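Prilville Neighbors Help Board > Legal & Courts > Bail and Bonds

Bondsman wants a payment plan AND a lien on my house for a $3,000 fee. Is this normal?

Posted by Bianka Oláh
25/12/2021

Yes, I know what day it is. My brother-in-law was booked into the county jail in Drusville and I'm the one in the family who owns anything, so I'm the one who got the phone call.

The judge set a figure and the bonding company (Sembiring Bail, the one with the bench ads near the courthouse) says the fee is $3,000. Fine. I understand that part, or think I do. You pay a percentage, the company guarantees the rest, he comes home and waits for his court date. What I don't understand is everything that came after that.

First the man on the phone said "zero down, easy terms." When I got to the office it was not zero down. It was a down payment and then monthly installments, and there was a "file fee" on a separate sheet that he hadn't mentioned. When I asked what the file fee was for he said it was for the file.

Then he slid over a paper that puts my house up as collateral for the full amount of the bond. So I'm paying them the fee, and they're also holding my house, and as far as I can see they're risking nothing at all. He said "it's just a formality, we never use it." If they never use it, why do they need it?

I sat in their waiting room for a long time reading the thing through, and he kept coming out to ask if I had any questions, in a tone that meant he'd like me to stop having them. I left without signing. My sister isn't speaking to me at the moment, so I'd like to know whether I'm being careful or being stupid.

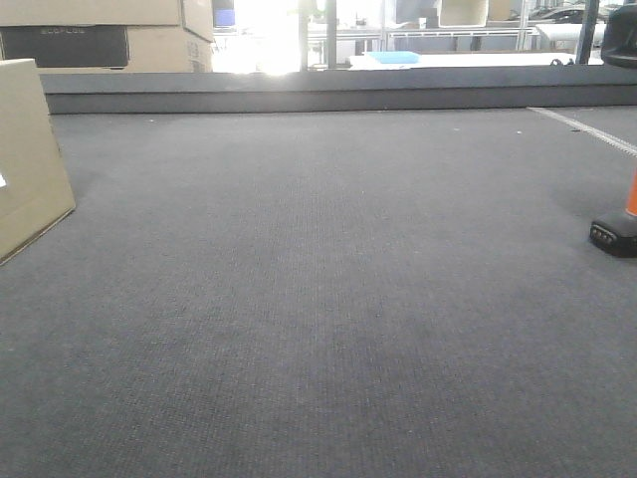 What I want to know is whether the fee comes back at the end if he shows up for court like he's supposed to. The website says "get your money working for you," which I have read several times and which still doesn't mean anything. I'd also like to know if they're allowed to add a fee on top of the percentage, and what happens to my house if he misses a date by accident. He isn't a runner. He is, however, a person who has missed his own dentist appointments for years running.

Please don't tell me to "just trust the professionals." I've met the professionals.

2 people follow this thread

Prasert Chareonsuk
Board regular

You're being careful. Tell your sister a stranger on the internet said so.

I worked the front desk for a bonding outfit in Famholm before I came to my senses and went into flooring, so take this as what I saw there. It isn't legal advice, and the rules change from state to state more than people think.

The fee does not come back. That is the price of the service. If he goes to every hearing, the fee is gone. If the charges get dropped next week, the fee is very likely still gone, though there are places with exceptions, and you should read the contract for the word "earned." If it says the premium is "fully earned upon release," that means the minute he walks out the door they've made their money. What does come back is collateral, once the case is closed and the court has released the bond. "Get your money working for you" is something somebody paid a web designer to type.

If you post the full amount in cash directly with the court, that's a different arrangement. You normally get it back at the end when he's made his appearances, minus whatever court costs or fines they're permitted to take out. Most families can't do that, and the bondsmen know it. But ask the clerk what the options are, since some courts will take a percentage deposit directly and no bonding company is going to bring that up.

The file fee. Many states fix or cap what a bondsman can charge, and in some of those the extras are limited to real out-of-pocket costs, or not allowed at all. Bondsmen are generally licensed by a state agency, often the insurance department. Call it and ask two things: is this company's license current, and can they charge anything beyond the premium. I would ask for the file fee to be written out on an itemized receipt. At our place the extra charges had a way of disappearing when a customer asked for them on paper.

"Zero down" is advertising. It usually means zero down if you have great credit and a cosigner and a long work history, and a person like that doesn't often need zero down. Also check whether there is interest on the installments, and what happens if you're late with one. Some contracts let them surrender him back to jail if the payments stop, even if he hasn't missed a single court date. Look hard for that one.

As for the house, I'd push back. Collateral on a big bond is ordinary enough. Taking a lien on a whole house when they're also being paid in installments is them covering themselves twice. Ask if they'll take a car title, or a second cosigner with a job. Ask what the lien costs to record and who pays to have it removed. And "we never use it" is not in the contract, is it? If it isn't in the contract he didn't say it.

Missed date: the judge can issue a warrant and order the bond forfeited. There is usually a grace period in which he can be brought back in and the forfeiture set aside, but the length of it depends on where you are. If the money is finally lost, the company pays the court and then comes to you, and that paper is how they come to you. They may also bill you for whatever it costs to find him. So if you do this, you keep his calendar. You drive him.

Last thing. Get a lawyer or the public defender to ask for a lower bail. It's often possible to have it reviewed. Paying a bondsman the day before the judge cuts the amount is a common and expensive mistake, and I watched people make it. It does mean he sits there longer, and I won't pretend that's nothing.

4 people found this helpful

bailoutben
New member

Sembiring is fine my cousin used them. in and out same night. you are overthinking it, they all make you sign that stuff. Just sign and get him home for the holiday, the paperwork is standard everywhere

0 people found this helpful

Reply from Bianka Oláh

In and out same night for whom, Ben? And did your cousin put up a house?

Reply from bailoutben

no he rents

Reply from Bianka Oláh

Thank you.

Marsh Road Mom
Member

Mostly agree with Prasert but I'd be less cheerful about calling the state. I did that in April over a different company and got a recording, then a form, then a letter saying my form was received. Do it anyway so there's a record, but don't hold up your decision waiting for them to ride in.

Some things I'd add from having signed for my son:

Read the part about who has to be told if you move, change phone numbers or change jobs. Mine said I had to report any of that, and so did he, and I only noticed because I was bored enough to read the back.

Take a photo or a copy of every page before you leave, including the ones they say are "for our office." I had a page in my copy that was blank where theirs had been filled in. I can't prove when it got filled in. I have my opinion.

You can generally ask to be taken off a bond later if you think he's about to skip, but it may mean he goes back in, and I was told I wouldn't see any of the fee again. So it's a door, but a heavy one.

And when the case is over, don't wait for the company to release your collateral on its own. Get the paper from the clerk showing the bond is discharged, walk it over there, and ask for the lien release in writing. Then go to the county recorder a few weeks later and look it up yourself. I had to ask 2 times for mine, and the second time I brought a folding chair.

I also don't love that he wouldn't tell you what the file fee was. A person who can't explain a charge at the start isn't going to get better at it once he has your signature.

2 people found this helpful

Reply from Bianka Oláh

Update for anyone who finds this later. I asked for the file fee in writing and it has been "waived as a courtesy." I also asked about interest and got a different answer from the woman than I'd had from the man, so I've asked for that in writing too and am still waiting. The public defender's office says bail can be raised with the judge at the next hearing, which Sembiring told me couldn't be done.

I haven't signed. My brother-in-law called and said he'd rather wait for the hearing than have me put the house up, which is the most sensible thing I've heard from him in years, and I told him so. My sister is speaking to me again, in short sentences.

Prasert, does the "earned upon release" wording have to be in there, or can I ask them to strike it?

Reply from Prasert Chareonsuk

You can ask. We'd have said no, but we said no to everything the first time. Have the lawyer look at it before you initial any changes, and make sure their copy has the same initials as yours.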